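We use cookies to remember your preferences. Accept all | Manage settings

Can it put the toys away yet?

My neighbour in Zistbridge has stopped buying storage baskets. The robots are coming, she says, so why bother. I admire her faith, and I have seen her front room.

Tidying is a rotten job to hand a machine. Lifting a thing is one matter. Knowing that it is a toy, that it lives upstairs and that it will snap if you grab the thin end is quite another – I have lived with adults who can't manage it. Give me a shop floor, where the same part turns up 438 times in the same spot, and I'd trust an arm tomorrow.

Practice at home now often happens in rendered rooms, where breakages are free.
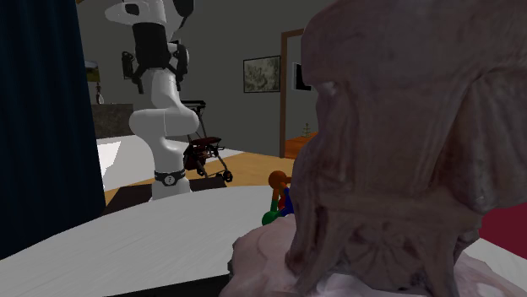 Morfudd Gape
Columnist, home and work

A ball-and-stick toy half hidden behind a great carved lump: my whole objection on one white table. Which would you reach for first, and by which bit? I give it 6 years before I'd let one near my shelves. My neighbour says May.

Contact us | © Zistbridge Meredith | Back to top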